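Can a machine do my chores yet? Frequently asked questions

Brekico tests household and shop-floor automation. These are the questions we get most from readers and from stores thinking of buying. Last revised in March.

Can I buy a robot that tidies my home?
No. You can buy one that vacuums a floor, and that's still the only home robot we recommend without conditions. A machine that picks up whatever it finds and puts it away is a lab project for now.

What about small sorting jobs?
Closer. Putting little bottles into a holder or tray is a fair test, and it's the job we get asked about most by pharmacies and gift shops. The arms have to cope with bottles that stand up and bottles that lie on their sides. 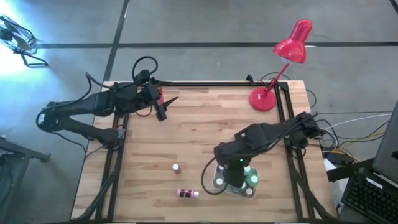
Small bottles, two arms, one wooden tabletop.
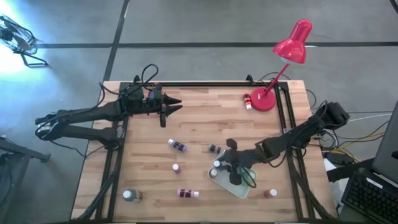 How reliable is it?
In our last round at Skistcombe we ran 617 attempts at picking up a single small item. The arms failed on 157 of them. Most failures were near misses, where the item rolled or tipped before the fingers closed.

Is it faster than a person?
Not at this kind of work. Weidong Lu, who runs our bench tests, can clear 100 items by hand before the arms are halfway through. The arms can keep going overnight — if someone is there to pick up what they drop.

Do I need two arms?
For sorting, one will often do. Folding, opening jars and anything that needs holding still while you work on it calls for two.

What does the Grundard kit cost to run?
The service plan is $3000 a year. Power is a small part of the bill. Staff time for setup is the large part, so ask for an estimate in writing.

Will it do laundry or dishes?
We have tried towels with fair results and fitted sheets with poor ones. Dewulf has promised us a dish-loading unit to test, but we don't have a delivery date.

Can I send in a chore for testing?
Yes. Tell us what the items are, how big they are and where they need to end up. We can't take glass or anything with food in it.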